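Kullitz opens its ground station to visitors
10 May 2018

Kullitz runs one open day a year at its teleport, and this was the first one with a tour of the new antenna field. The company sells managed satellite capacity to shipping lines, mining camps and a few government users. It owns no satellites of its own. Everything it sells is leased from operators and passed through this site, so the ground equipment is most of what there is to see.

We were 25 people in the morning group, mostly customers and resellers, with a handful of engineering students. Badges took a while. The tour started late and skipped the battery room.
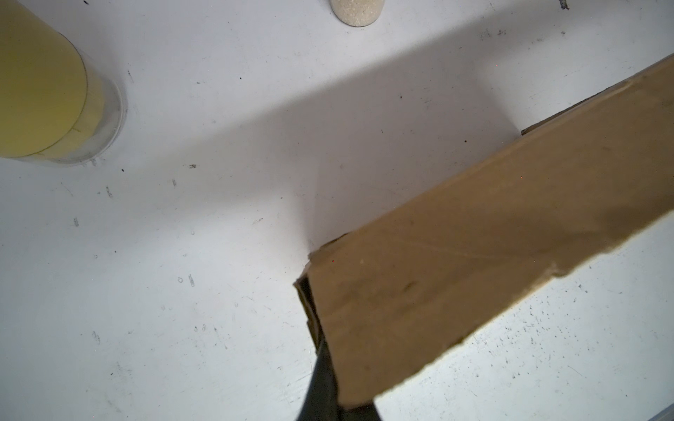 Catarina Carrilho, the site's operations manager, led the outdoor part. There are 14 antennas in service. The oldest were put up for television distribution and have been moved over to data traffic as the broadcast contracts ended. The newest is a Ka-band dish built to talk to high-throughput satellites, and it needs much tighter pointing than the older C-band units next to it. Carrilho said rain is the main trouble. When a heavy storm sits over the site, the Ka-band link is switched to a partner station run by Bekton, which is far enough away to have different weather on most days.

The changeover was not shown live. We watched a recording of one from last October on a screen in the equipment shelter. The signal level drops, an alarm comes up, and traffic moves to the other station. Customers on voice calls would have heard a short gap. Several people asked how often this happens and were told the figures are shared under contract only.

Indoors, the network operations center is smaller than I expected. Two operators work each shift and watch spectrum displays for interference. Most cases come from badly pointed terminals in the field, and the fix is usually a phone call to whoever installed them. A reseller in our group said his own crews had been on the receiving end of those calls more than once.

The second half of the morning was a talk on maritime service. Kullitz says it now has 900 vessels under contract, of which 150 have moved to the newer dual-band terminal. That terminal comes from Butkienė, who had a sample unit on a stand with the cover off. It is lighter than the old one and one technician can do the install in port, provided the cable run is already there. Ships with older cabling take longer – the speaker would not give a price for that work.

Lunch was in the staff canteen, with soup, cold plates and coffee. I sat with two people from Stisix, who make the monitoring software used in the operations center. They are working on a version that sorts alarms by customer instead of by antenna. It should be ready for trial by October.

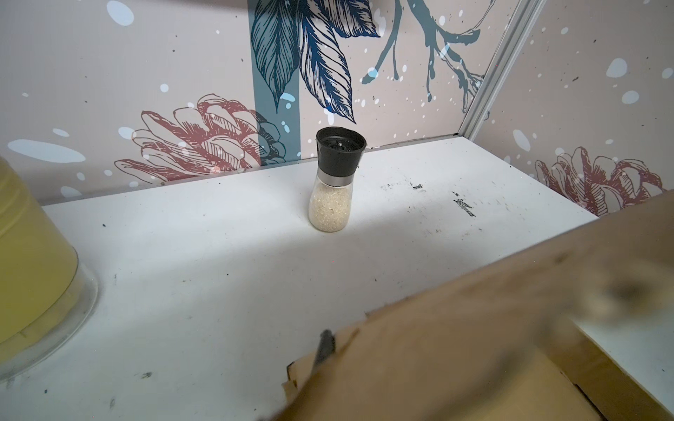
Glass grinder with black cap.

The afternoon was a question session. Most of it was about low-orbit constellations and whether a company like Kullitz has a place once they are flying. Carrilho's answer was that somebody will still have to run gateways, and that the site has room and planning permission for more antennas on the north side. She did not say whether any talks were under way.

Parking is at the lower gate and the walk up is steep, so wear proper shoes. Visitors have to register ahead and bring photo ID. The slides from the maritime talk will be sent to everyone who left an email address at the desk.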